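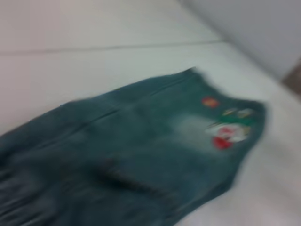
A reader of the last edition asked whether the Tillex can go straight onto a denim load the day it is delivered, and the answer is no. Run the empty cycle in step 9 first, then start with a small load of things you don't mind washing twice.

Section 3: Installing the washer and running the first loads

This section covers the Tillex front loader, with or without the Lellora stacking frame. If you are fitting the frame, read Section 4 before you start. The frame goes under the dryer and can't be added once the dryer is in place.

Revised 2019-11-02. Replaces the September sheet, which had the hose colours the wrong way around.

Before you start

You will need a 13 mm spanner, a spirit level, a bucket and an old towel. The hose kit (part 798) is in the drum, taped to the inside of the door seal. The transit bolt covers are in the same bag.

CAUTION: The washer is heavy at the front. Two people are needed to move it. Do not lift it by the door or the detergent drawer.

Positioning and connecting

1. Remove the carton and the foam base. Check underneath for the centre foam block, which often stays behind when the washer is lifted off. The drum will not turn freely with it in place.

2. Remove the transit bolts from the back panel with the spanner. Pull each one straight out along with its rubber sleeve, and push a cover into the hole. Keep the bolts. You will need them if you move house.

CAUTION: Running a spin with the transit bolts fitted will damage the suspension. This damage is not covered by the warranty.

3. Slide the washer to within arm's reach of the taps. Leave at least 110 mm clear between the back panel and the wall for the hoses.

4. Connect the inlet hoses. Red collar to the hot tap, blue collar to the cold. Do up each collar by hand, then a quarter turn with the spanner. Don't use thread tape on these fittings — the rubber washer makes the seal.

Note: If your laundry has only a cold tap, fit the blind cap from the hose kit over the hot inlet on the washer. The machine will heat its own water and the longer programs will take more time than shown in the chart.

5. Hook the drain hose over the edge of the tub using the plastic guide, or push it onto the standpipe. The end must not sit below the water level in the tub.

6. Turn on both taps and look at every joint. Dry them with the towel, wait a few minutes and feel again.

7. Push the washer into position and level it. Place the spirit level across the top, front and back, then side to side. Turn the feet to adjust, then lock each one by winding its nut up against the cabinet.

8. Plug the washer into its own power point. Do not use a double adaptor or extension lead. The heater draws 2000 watts.

The empty cycle

9. With nothing in the drum, put half a scoop of powder in the main compartment and select Cottons 60. This clears oil and test water left from the factory. Stay within earshot for the first spin. A steady hum is normal. Knocking means a transit bolt is still in, or a foot is not locked.

10. When the cycle ends, open the door and wipe out the fold of the seal. Grey marks on the cloth are normal the first time.

First loads

11. Sort by colour and by weight. Heavy items such as jeans and overalls should be washed with other heavy items, filling the drum no more than two-thirds. A single heavy item on its own can throw the spin out of balance, and the washer will slow down or stop and show code E4.

12. Do up zips and studs, empty the pockets and turn dark denim inside out. Wash new denim separately in cold water until the rinse runs clear.

13. Measure the detergent for the size of the load. Panasiuk powder and the Clenora liquid have both been used with this model without trouble, but any low-suds front loader product will do. Liquid goes in the main compartment with the flap down. Don't use liquid with Delay Start.

14. When the program ends, take the load out promptly and shake each piece before hanging. Pull seams and waistbands straight while they are damp.

Note: For garments with elastic or printed trims, follow the care label where it differs from this guide.

If the washer won't start

Check that the door has clicked shut, both taps are on and the child lock is off (hold Temp and Spin together for three seconds). If the panel shows 2342, the washer is still in showroom mode. Switch off at the wall, wait one minute, switch on and hold Start until the display goes blank.

For codes not listed here, see Section 7.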